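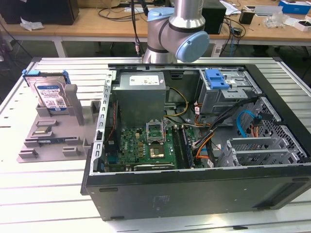
Diko Bench Guard Kit for Desktop Disassembly Cells

For shared benches where a robot arm and a person work on the same PC. Made by Jarneck, current revision March.

Before each run:
Unplug the tower and hold the power button for 10 seconds.
Ground the case and the table.
Keep drives and memory in the parts fixture – never on bare metal.
Clear loose cables from the arm's path.

Stop the arm before reaching into the case. Restarting takes 2 separate actions.

Wrist strap resistance is checked every 1,000 cycles. Part no. Kun 59. Ships from Grorncombe.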